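The Understudy of Clendton

Princess Navarro had been named by a mother who believed in aiming high, and at forty-four she had aimed as high as second alto in the Clendton Light Opera. 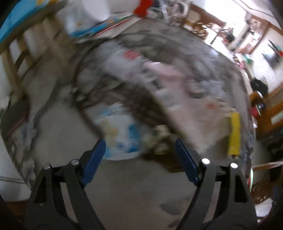
The show that December was The Duke of Grineck, which has one good song and a great deal of duke. Princess was understudy to the Duchess. The Duchess was Mrs. Castillo, who had not missed a performance since before the new parking lot and who took zinc.

"You look pale," Princess told her on opening night.

"It's powder," said Mrs. Castillo.

Princess knew the part backward. She had sung it to the dentist, who had asked her to stop, and to her sister in Flornari over the phone, until the line went quiet in a way that suggested a hand over the receiver. She had bought her own fan. It cost more than the shoes.

The second night Mrs. Castillo coughed. Princess was in the wings with the fan open before the cough was over, but it was a cough in the script. She had forgotten that one. The third night it snowed, and the Castillos lived up the hill, and by 6:40 there was no sign of their car. The director looked at Princess. Princess looked modestly at the floor – she had practiced that too.

"Can you do it?" he said.

"I suppose I could try," said Princess, who was already wearing the tiara.

She went on. She sang the good song, all of it, including the verse they usually cut, while the conductor turned pages in both directions. There were ten people in the audience, on account of the snow. Two of them were Castillos. They had walked down, found the stage door locked, and come in at the front like anybody else.

Mrs. Castillo was waiting by the coat rack afterward with wet boots and her hat still on.

"You breathe in the wrong places," she said.

"I know," said Princess.

"So did I, for years." She looked at the fan for a while. "Where did you get that?"

Princess told her. The next night she was back in the second row of villagers, holding a basket, and the Duchess of Grineck had a very nice fan.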